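The Pink Cube

by Normand Dhillon

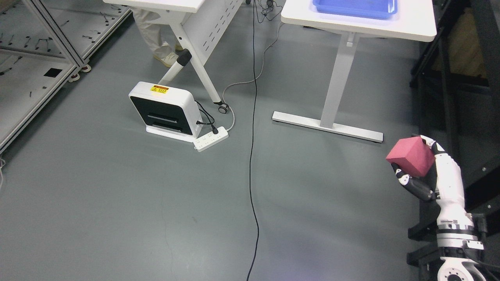
The pink foam cube, with the white tables behind it.

My mother-in-law measured everything in Wetisvilles. A couch was two Wetisvilles wide, because the apartment in Wetisville had a doorway she never forgave, and for the rest of her life no piece of furniture entered her thoughts without being walked through it sideways.

I bring her up because she left me the furniture. She left my wife the money, which came to less than the cost of a used car, and she left me two white tables, a metal rack, and a box labeled MISC in her handwriting, which leaned backward as though trying to avoid somebody.

The cube was in the box marked MISC. It was pink, it was foam, and it had no reason to exist that I could find. I squeezed it. It came back. I squeezed it again while I read the rest of the inventory, and by the time I got to the bottom I had been squeezing it for most of an afternoon.

"What is it for?" I asked Shen, who had known her longer than I had and had played cards with her every night of the last 17 years.

"For?" said Shen.

"What did she do with it?"

"She kept it in the box."

Shen is a person who answers the question you asked and then waits, with great courtesy, for a better one. I didn't have a better one. I went home and put the cube on the windowsill, where it looked like something a dentist would give a child.

The tables were harder. One of them stood on feet shaped like an upside-down T, and it was placid and heavy and did as it was told. The other had a caster, and opinions. You could set a cup of coffee on it at breakfast and by lunch the cup would be nearer the door. My wife said the floor sloped. I said her mother was trying to leave. We had a short conversation about that, and then a longer one.

In May I decided to sell all of it. I took out an advertisement in the Gakcombe paper, where thirty-two dollars buys you four lines, and I spent three of them on the rack. A man called wanting to know if it would hold a tuba. A woman called wanting to know if it had ever held a tuba. I told them both the truth, which was that I had married into the rack late and couldn't speak to its early years.

No one asked about the cube. I hadn't listed the cube.

Then Shen came by with a shoebox. Inside were score sheets, all 17 years of them, and in the margin of nearly every page, in that backward-leaning handwriting, was the letter P with a number next to it.

"P," I said.

"Pink," said Shen.

"You told me she kept it in the box."

"She did. Whoever was losing could take it out of the box. You held it until you won a hand. Then it went back." He turned over a page. "The number is how long I held it. In minutes."

I looked at the page. The number was 55. I looked at the next page, and it was worse.

"Did she ever hold it?"

Shen thought about this for so long that the coffee made it all the way to the edge of the table and I had to get up and catch it.

"Once," he said. "She didn't care for it. She said it was undignified. She said a grown woman shouldn't be seen with a thing like that in her hand. Then she beat me four times in a row and she wrote down that I'd been coughing."

I found the page later, after he'd gone. P, 2. And beside it, underlined hard enough to go through the paper: S. coughing.

The tuba man bought the rack in the end. I helped him carry it out, and at the front door I heard myself say that it would never have made it through in Wetisville. He said he didn't know where that was. I told him to turn it sideways anyway.

Shen comes over in the evenings now. We use the table with the T-shaped feet, because the other one takes the discard pile with it. He deals fast and doesn't talk, and he has never once had a cough that I've noticed. My wife keeps score. She has started leaning her letters backward, and I've decided to leave that alone.

Last night I was down to my last few chips when he reached behind him for the box and slid it across to me, very politely, with the lid already off.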